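Can a robot arm do small sorting jobs in a repair shop yet?
Posted in Workshop & Tools

furkdale_bench

I run a small panel repair shop in Furkdale and a lot of our day is dull stuff. Old control boxes come in, we strip them, and somebody has to sort the push buttons and contact blocks before they go to the tester. We get up to 1000 buttons in a bad month. A salesman wants to sell me an arm from Bolari and says it'll be picking parts in 2 days. I have heard that kind of talk before - my robot vacuum at home still gets stuck on the bath mat. Has anyone got one of these doing real work, with mixed parts? I don't want to hear about the demo.

coilwinder50

Depends what you call work. Same part, same spot, same way up, yes, machines have done that for years. Mixed bin, no. Save your money.

Villaseñor Controls

We do the same kind of work as you and spent most of March on this, so take it from somebody who wanted it to go well. Ask the salesman what happens when he isn't standing there. Ours had a lovely demo with 5 clean parts in a row. Then we gave it our own stuff and spent the afternoons nudging things back into reach.

It isn't useless. It doesn't mind boring work and it's gentle enough if you set the grip right. But somebody has to write down what goes where, check the tray, and be there when a part rolls. For us that somebody was the same person who used to do the sorting.

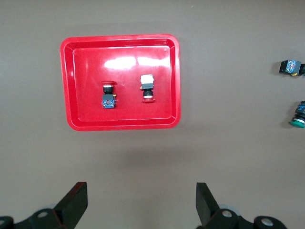
Push buttons are a worse part to start with than they look. They're long, they're lumpy, and the two ends have nothing in common, so which way one is lying matters as much as where it is. Take the pair in the red tray, one with its red cap pointing up and the other pointing down. A person turns the second one over without thinking. The arm has to be told which end is which, and the shine off the plastic is the sort of thing I'd want to see it cope with before I signed anything. Add the little brass tabs that stick out the side and you have something to bend if the fingers close in the wrong place.

My advice is to send Bolari a box of 50 of your ugliest buttons, all colors, and ask to watch the whole box go through with no one touching it. If they say yes, let us know how it went.

furkdale_bench

Thanks, will ask for the box test. He has gone a bit quiet since I brought up mixed parts.

urach_tom

We have one at the Urach shop that only loads trays - same button all day, lined up in a jig. Does fine. Wouldn't trust it with laundry.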